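Skistley Soft-Close Cabinet Hinge, Full Overlay, 10-Pack

Item no. SK-200
Sold by the pack. Screws included.

The Skistley soft-close hinge fits frameless kitchen and bathroom cabinets with full overlay doors. The damper is built into the hinge cup, so there is no separate piston to mount inside the cabinet. It can be switched off with a small slide on the arm, which helps on short, light doors that would otherwise close too slowly.

Each hinge adjusts in three directions after it is mounted. The side screw evens out the gap between neighboring doors, the rear screw moves the door closer to the cabinet or away from it, and the cam on the plate raises or lowers it. All three take a standard No. 2 Phillips screwdriver. Power drivers tend to strip the cam — please use a hand tool for that one.

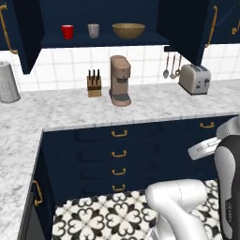 Can I use these hinges on doors that are already painted?

Painted doors are fine as long as the cup hole is clean. Scrape any dried paint out of the hole before pressing the cup in, or it will sit proud and the door won't line up. If the old screw holes are worn out, fill them with wood glue and a hardwood dowel, let the glue dry overnight, and drill new pilot holes.

Specifications

Opening angle: 110 degrees
Cup diameter: 35 mm
Cup depth: 11.5 mm
Door thickness: 18 mm (will accept 16 to 22 mm)
Finish: nickel plated
Material: cold-rolled steel
Mounting: clip-on plate, two screws
Pack contents: 10 hinges, 10 plates, 40 screws, drilling template

How many hinges per door

Two hinges carry most upper cabinet doors up to 35 inches tall. Use three on taller doors, and four on pantry doors over 60 inches. Heavy doors, such as those with glass or a thick solid wood panel, need one more than the height alone calls for.

Compatibility

The plate uses the same hole spacing as the older Rees clip hinge, so it can be swapped in without new holes in the cabinet side. It does not fit Jeteo face-frame plates. For those, order the Skistley face-frame version, which is sold separately.

Ordering and shipping

Orders leave our Trumport warehouse within two business days. Cabinet shops ordering 1,000 hinges or more can ask for bulk cartons without the retail box — the template is then packed once per carton. Unopened packs can be returned within 30 days. We can't take back hinges that have been mounted.

The black finish is out of stock and is expected back in September.

Page updated January 31, 2023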